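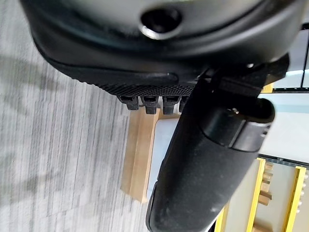
Drivers have treated Firine Road like a freeway for years, one neighbor told deputies at a public meeting in Arnivach, and the new patrols should have started a long time ago.

The Arnivach Sheriff's Office says it wrote 187 tickets on the road during the first month of stepped-up traffic enforcement. Most were for speeding. The rest were for passing in a no-passing zone, following too closely and using a phone while driving.

The patrols were added after a run of crashes between the Mamo Creek bridge and the county line. Two people were killed on that stretch last fall when a pickup crossed the center line and hit a car head-on. The driver of the pickup was charged with reckless driving, and that case is still in court.

Posted Apr 18, 2022

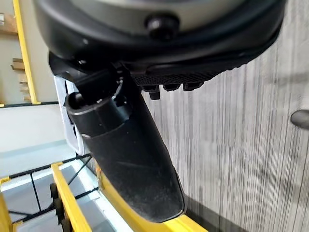 Deputies are working the road in the early morning and again in the late afternoon, when traffic is heaviest. The sheriff's office said it will not give out the exact hours. It is using marked cars for the most part, with an unmarked car added on some shifts.

A portable radar sign was set up near the bridge before the patrols began. It recorded 2,967 vehicles going faster than the posted limit in one week. The limit there is 45 mph, and it drops to 35 mph past the Mamo Creek church. The sign did not take pictures of license plates, and no tickets were written from it. The sheriff's office said the count was used only to decide where to put deputies.

The fastest driver stopped so far was going 91 mph, according to the sheriff's office. That driver was arrested and later released on bond.

Arnivach also had over 60 written complaints about the road last year. Many came from people who live on the curve south of the bridge, where mailboxes and fences have been hit more than once. Others came from parents with children who wait for the school bus along the shoulder. 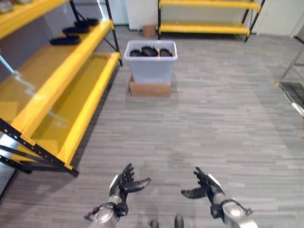 The county's public works department has its own list of changes for the road. It plans to repaint the center line, put in rumble strips on both sides of the curve and trim back brush that hides the stop sign at Gellesix Lane. A guardrail north of the bridge will be replaced. That section was damaged in a crash over the winter and has been marked with orange barrels.

One lane will be closed during the guardrail work, and flaggers will direct traffic. The county has not set a start date. It said the job should take 4 working days if the weather is dry.

Some residents have asked for a traffic light at Gellesix Lane. The county said a light is not planned at this point — traffic from the side road is too low to qualify under the rules it uses. It did agree to study a flashing beacon, and that study is due in September.

School buses will keep their current stops through the end of the school year. The school district said it is looking at moving one stop off the curve before classes start again.

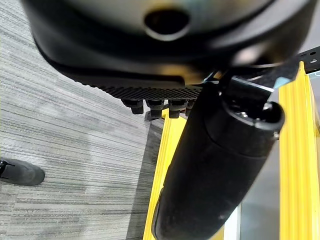
Hex nuts in a row under a textured strip.

The extra patrols are paid for with a state traffic safety grant, which covers overtime for deputies and the cost of two handheld radar units. The grant runs through the end of September. After that, the sheriff's office said, patrols on Firine Road will go back to the regular schedule unless the county finds money in its next budget.

Fines for speeding in the county start at $85 and go up with the driver's speed. They are doubled in a marked work zone when workers are present — that will apply during the guardrail job.

People who want to report a problem on the road can call the sheriff's office on its non-emergency line or fill out a traffic complaint form at the front desk in Arnivach. Crashes and drivers who pose an immediate danger should be reported to 911.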